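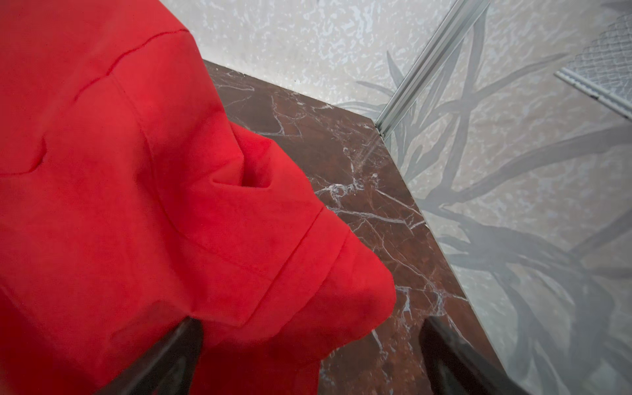

Chapter 10
Building a Season Schedule

Before you read on, get a pencil and write down every weekend between the start of August and the end of the fall term. Just the weekends, in a column. Leave room next to each one. We're going to fill that column in and mess it up several times before the chapter is over, and it goes much better if you have it in front of you instead of trying to hold it all in your head (I can't, and I've been doing this a long time).

My first season as an assistant with the women's volleyball team at Buvura, I thought the schedule just arrived. I thought somebody at the league office mailed it out and we all bought a wall calendar. Then in my second spring the head coach, Carmela Zabala, dropped a folder on my desk and told me the non-league half was mine. Inside were a lot of emails from other programs, a bus quote with coffee on it, and a page of her handwriting that said GYM FLOOR REDONE, ASK WHEN. I asked when. It was the two weeks right before our opener, and I had already promised three teams they could come play us in it.

So this chapter is the one I wish I'd had that spring! It covers the non-league part of a college season, the matches you pick yourself. League play is mostly handed to you, and we'll get to how you live with that in the next chapter. What you control is the early stretch, plus a date here and there in the middle, and you'd be surprised how much of a team's year gets settled in there.

What you should be able to do by the end

Draft a non-league schedule for a program with a small budget. Explain the difference between a guarantee match, a home-and-home, and a tournament entry, and say what each one costs you. Read a basic match agreement and find the parts that can hurt. Figure out when your players are going to be too tired to get anything out of another match.

That last one is the hardest and I've put it last in the chapter for that reason.

Key terms

Blackout date: a day you can't play, for any reason. Exams, graduation, a concert in the gym, a floor being redone.

Guarantee: money the host pays the visitor to show up. Common when a big program wants a home match and doesn't want to return the trip.

Home-and-home: two programs agree to play once at each place, usually in back-to-back seasons.

Return date: the second half of a home-and-home. People forget these. Please write them down.

Travel partner: a nearby school whose trips line up with yours, so that visiting teams can play you both on one weekend.

Getting started: what goes in the column first

Most beginners start with opponents. They have a team in mind, maybe the one they grew up watching, and they send an email that same night. I get it, that's the fun part. But the first things in your column should be the dates you can't use. Go to the registrar, then the facilities office, then whoever books the gym for outside groups. Ask each of them separately. When I did this the second time around, facilities told me the gym was free on a weekend when the outside bookings person had already rented it to a dance school for 200 kids and their parents. Both of them were sure.

Next come the league dates, in pen. Then any return dates you owe. You may have inherited some from the coach before you, and those still count, even if nobody on your current staff remembers shaking hands on it. When Santino Ocampo took over the men's program down the hall from us, he found out in June that he owed a trip to a school most of the way across the country. It was in a signed agreement in a drawer. He went. I believe the bus company, Boltov, sent him a holiday card that year.

Only after all that do you look at the blanks and start thinking about who might go in them. You'll have fewer than you expected.

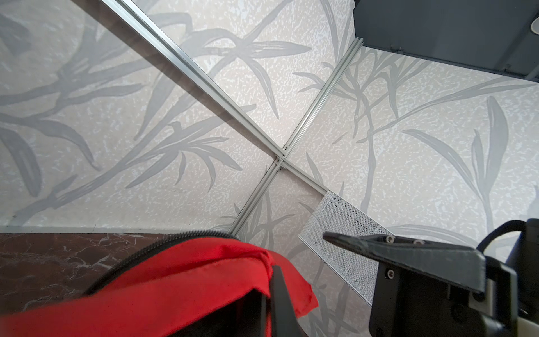

Silver aluminum rails against leaf-print wallpaper.

A first look at money

I'm going to use one trip all the way through this section, a real one from my third season, so you can see where things went. We had been invited to the Heinonen Classic, a four-team event over a Friday and a Saturday. The entry was free. Free! I went running down to Carmela's office.

She asked me how we were getting there. Then she asked where everyone was sleeping, and what they were eating on the way back, and whether the event was paying for officials or splitting them four ways. I had the answer to the first one. The bus alone was $2,000. By the time I'd added hotel rooms and meals and our share of the officials, the free tournament came to a little more than $3,000, and our whole non-league travel line wasn't a lot bigger than that.

We still went, and I'd go again. But I had to give up another trip to do it, and I had to find a guarantee match to pay part of it back. That guarantee match was on the road, on a Tuesday night, against a team that was a whole lot better than we were. We lost in three and got home very late, and two of our players had a chemistry lab in the morning. The check cleared. Was it a good deal? I've gone back and forth on it for years, and I'm going to ask you to argue both sides in the exercises.

One habit I picked up from that trip: I never write an opponent's name in the column without a dollar amount next to it, even if the amount is a guess. If it's a guess I circle it. Revathi Rai, who ran our budget and put up with a lot of questions from me, used to count the circles when I brought her a draft. If there were more than a few, she handed it back.

Who you play, and when

There's a school of thought that says load up on tough matches early. There's another that says win some first. You'll hear both from people who know a great deal about volleyball, and they'll both have a season to point to.

What I look at is the roster. The year we graduated both setters, I went easy on purpose for the first two weekends. Esperanza Esteban was a freshman and she needed to touch a lot of balls in matches where a bad set didn't end the night. By the third weekend she was bossing the hitters around and I was wishing I'd scheduled somebody harder. The year after, with Esperanza back and almost everyone else too, easy matches would have been a waste of gas.

So put your roster beside your column. Who is new? Who is coming off an injury and can't play back-to-back days yet? Where are your long rides? Mark those before you go any further.

Try it now

Take the column you made at the start. Call up (or make up) five blackout dates and cross them out. Put in a league match on each of the last six weekends. Then add one return date you owe, and put it somewhere really inconvenient, the way life would. Look at what's left and write a short paragraph on which weekend you'd give to a tournament and why. Keep the paragraph, you'll need it for section two.

10.1 Reading the Match Agreement

An agreement between two programs is usually a page long, and people sign it the way they click through the terms on a phone. Start at the bottom, with the part about what happens if somebody cancels.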